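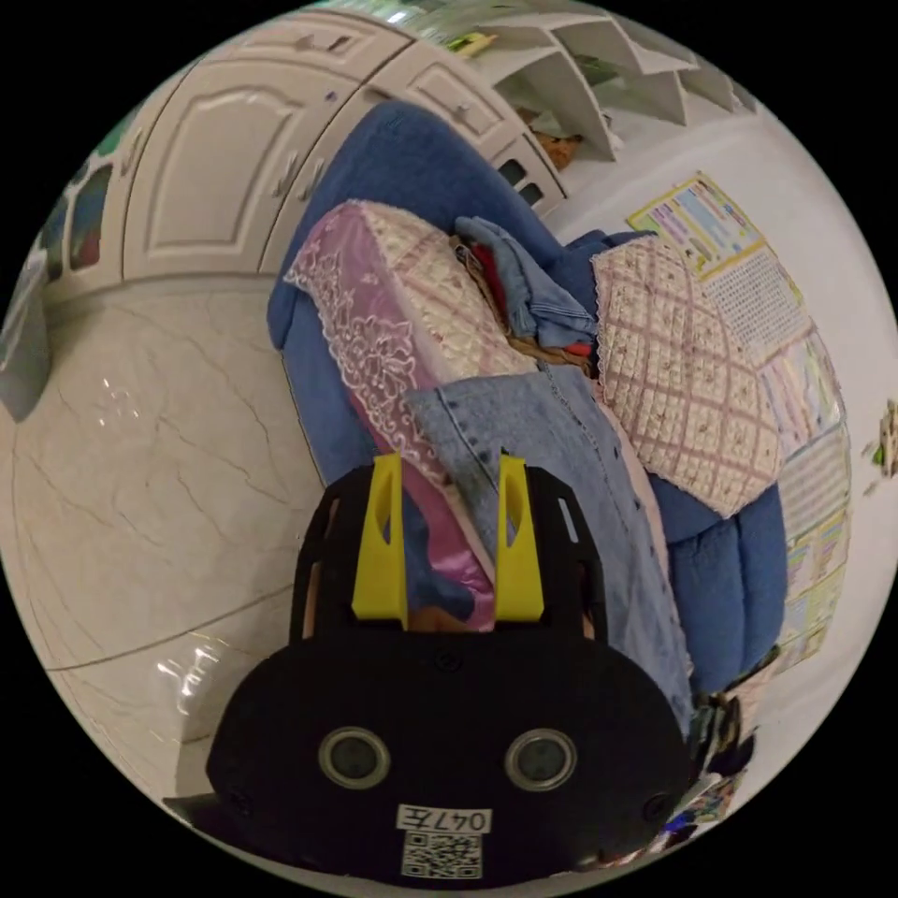
Ticket subject: Community lot won't publish from Modelero, stuck on thumbnail step
Product: Skukura lot builder / Modelero exporter
Status: Open, waiting on player, then reopened by player (sorry!)

First message

Hi team, hoping you can help before I chuck the laptop in the creek. I've been building a community lot called Huketti for ages now. It's a little laundromat and op shop with a café out the back, a bit of lawn, picnic tables, a sandpit for the kids. Plays beautifully in my own save. My townies go there, they buy their coffees, they get into arguments about the dryer, all good.

The trouble starts when I export it through Modelero so I can put it up on Dinsa for everyone else. The bar goes along happily, gets to "Building thumbnail", sits there for 90 seconds and then I get Error 202 and it dumps me back to the lot menu. Same every time. The lot itself isn't harmed, thank goodness, but there's no export file in the folder either.

I'm on exporter build 17. I've restarted, and I've had a look through the help pages, but the only bit on 202 says "check your lot" and I have checked it till my eyes crossed.

Update, same afternoon

Thanks for the quick reply! I did the things you asked for, in the order you asked for them.

Cleared the cache folder: no change.
Moved my custom content out and exported with none of it loaded: it worked! Except of course half the op shop was missing, so I had a lovely building full of bare floor.
Put the custom content back a folder at a time: fine with wallpapers, fine with plants, fine with the café counter. The minute I put the clutter folder back, 202 again.
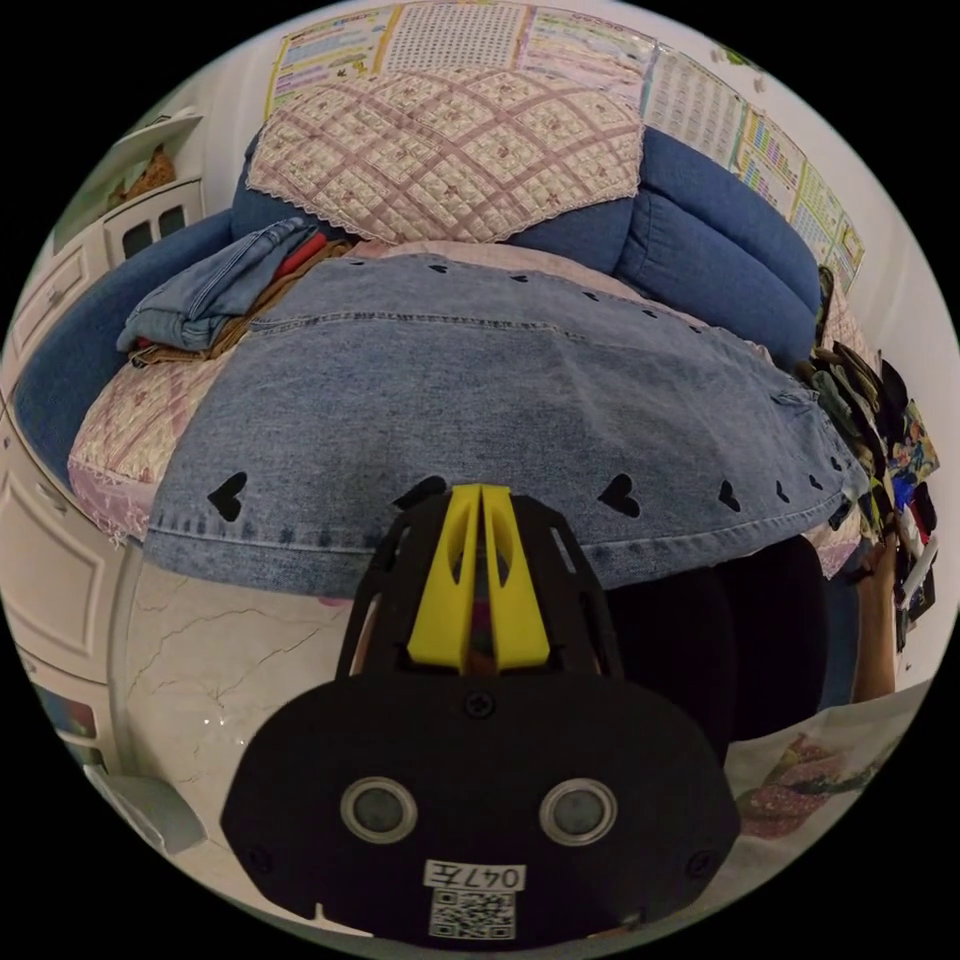
So it's something in the clutter, which is the biggest folder I've got and the one I've been collecting since forever. I split it in half like you suggested and tested each half, then split the bad half again, and so on (I had the footy on, it was quite relaxing once I got into a rhythm). I've narrowed it down to two items, a wicker hamper and a folded linen stack. Either one by itself exports. Both together, error. I didn't think that was even possible but I tried it a few times to be sure.

Log from the last attempt is attached. The line that looks interesting to me is the one that says "duplicate swatch key, using fallback", and then the thumbnail step never gets going after it.

Update, next morning 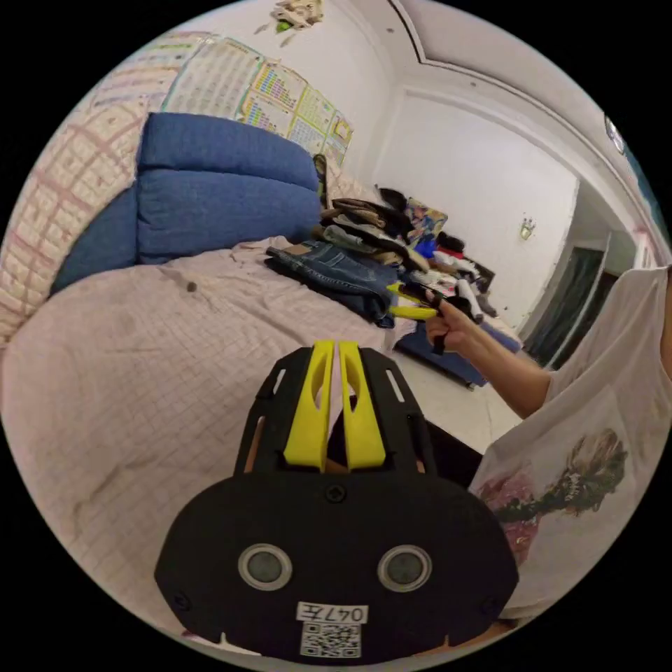

I've swapped the linen stack for a different one and Huketti exported first go, so you were dead right about the swatch keys clashing. Fantastic, thank you! The only snag is that the replacement looks awful. It's a perfectly neat cube of towels and I wanted mess, because there's a flat upstairs where the shopkeeper lives and the bedroom is supposed to look lived in. What I'm going for is more like a real lived-in room, with a pile of clothes heaped on the bed, and there's no way a neat cube is going to give me that. So could I open up the original linen stack in Modelero and give it a new swatch key myself, or does that break it for people who've already got the original installed? I'd rather ask than find out from cranky comments on Dinsa.

Update, after lunch

Followed your steps for the clone. Notes in case they help someone else searching for this:

Use "Clone as new object". I used "Save copy" the first time, which keeps the old key and gets you straight back to 202.
Rename the swatches after cloning. If you do it before, they revert.
Delete the old stack from the lot before you place the new one, or the old one goes along for the ride in the export.
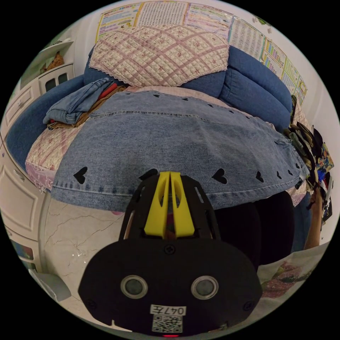

I missed that last step and was very confused for a while, because the new stack was sitting there looking gorgeous and I was still getting the error. There was an old one hiding under the stairs from when I was first furnishing the place. Once I'd bulldozed that, the thumbnail step went through and the file turned up in the folder as it should.

One small thing left over: the thumbnail has come out at night, with all the lights off, even though I paused the game at noon. It's not a dealbreaker but it does make my sunny little op shop look haunted. Is there a setting for that, or should it be its own ticket? Leaving this one open till I hear back from you.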